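The case for the empty shelf

Storage advice tends to treat unused capacity as waste. I hold the opposite view. A shelving unit filled to its limit can only be used by first removing something, and the item removed generally ends up on the table.

Rowena Andrea Agbayani's layout notes for Vutbridge recommend filling each level before adding another unit. On paper this saves floor area. In daily use it moves the clutter to the nearest flat surface – drinks, cloths, whatever was last in the hand.

An open unit with nothing on it also lets light and sight lines through, so it can divide a room without closing it.
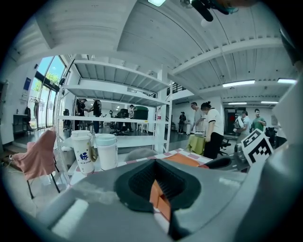
White metal shelving, four levels, behind a table with a checkered cloth.

I would keep at least one level clear at all times and review the rest in October.

Jonalyn Cabrera, 21/09/2026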